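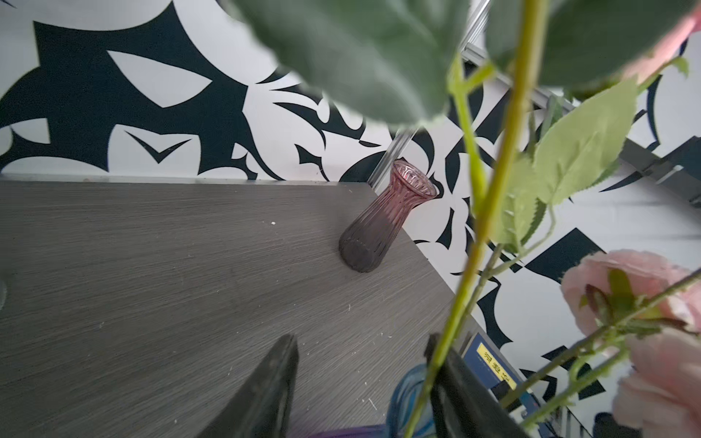 *A ribbed pink glass vase on a grey wood-grain tabletop.*

**Household glass to be collected separately in Britlow and Tullside**

2018-04-20

Residents of Britlow and Tullside will be able to hand in unwanted household glass at three new collection points from July. The service covers vases, drinking glasses and glass dishes, none of which may be placed in the bottle banks.

The district council approved the scheme following a trial in Tullside, in which 1,067 items were handed in over 80 days. About 70 per cent were fit for further use and were passed to local charity shops.
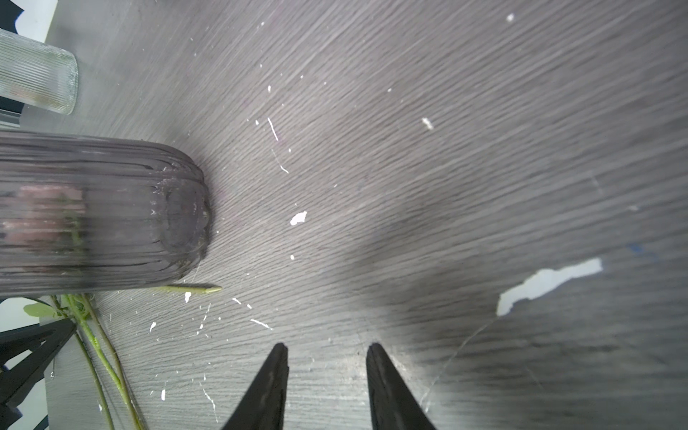 *Ribbed glass vase lying on its side.*

The contract for collection has been awarded to Jayasinghe Lillitz, which already empties the bottle banks in both towns. Chipped or broken pieces should be wrapped in newspaper and given to the attendant. Window panes, mirrors and light bulbs will not be accepted and should be taken to the Britlow recycling centre as before.

Opening hours for each collection point will be sent to households with the summer refuse calendar. There will be no charge to residents. Traders must continue to make their own arrangements.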